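Sprechernotizen: Schallschutz in Kantinen und Teeküchen
Fachtag Innenraumakustik, Sutard, 2026-06-17

Folie 1 – Einstieg
Begrüßung kurz halten. Gegenstand ist die Nachhallzeit in kleinen Speiseräumen mit harten Oberflächen. Bezugsobjekt: Kantine Illar, Volumen 216 Kubikmeter, Decke Sichtbeton. Geschirr und Besteck regen vor allem den oberen Frequenzbereich an.
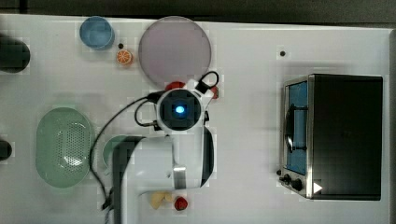 Warum reicht ein Teppich nicht aus?
Teppich absorbiert erst bei höheren Frequenzen nennenswert. Die Sprachgrundfrequenzen bleiben fast unverändert im Raum.

Folie 2 – Sabine
Formel anschreiben: T = 0,163 · V / A. Voraussetzung ist ein diffuses Schallfeld. In flachen Räumen mit Absorber nur an der Decke gilt das nicht; Flatterechos zwischen parallelen Wänden gesondert erwähnen. Bei A = 100 Quadratmetern ergibt sich für Illar eine Nachhallzeit von 0,35 Sekunden. Rechenweg nur auf Nachfrage. 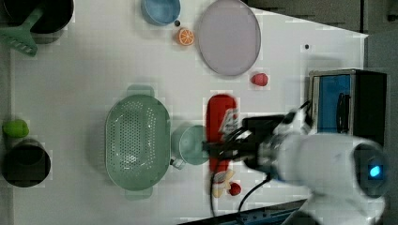 Welche Größe wird vor Ort gemessen?
Gemessen wird die Abklingkurve in Terzbändern, ausgewertet als T20. Der Wert wird auf 60 Dezibel Abfall extrapoliert.

Folie 3 – Material
Zwei Varianten gegenüberstellen: abgehängte Segel und direkt verklebte Platten. Segel wirken beidseitig, brauchen aber Abstand zur Rohdecke. Platten sind leichter zu reinigen – für Küchenbereiche oft das entscheidende Kriterium. Oberflächen müssen feucht abwischbar sein. 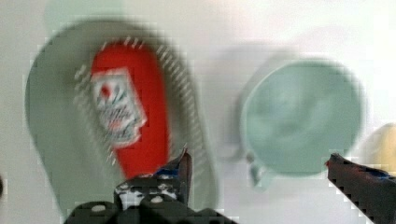
Bei der Reinigung auf offene Kanten achten. Unversiegelte Mineralfaser nimmt Fett auf, der Absorptionsgrad sinkt. Wartungsplan Morris zeigen, Intervall 6 Monate, nächste Sichtprüfung im November.

Folie 4 – Störgeräusche
Kühlgeräte und Lüftung getrennt vom Nachhall behandeln. Absorber senken den Pegel im Diffusfeld, nahe an der Quelle kaum. Körperschall über Füße und Arbeitsplatten entkoppeln.

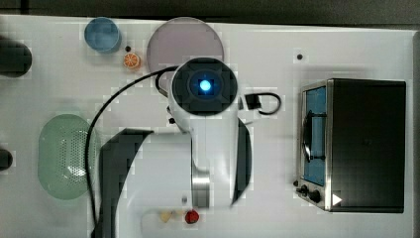
Mwangi Mushi wandte im Probevortrag ein, die Entkopplung gehöre vor die Materialfolie, sonst plane man Deckenfläche gegen ein Problem, das am Boden entsteht. Reihenfolge bleibt vorerst, Querverweis auf Folie 3 mündlich geben.

Folie 5 – Getodik
Nur Messkurven vorher/nachher, zwei Minuten. Danach Fragen.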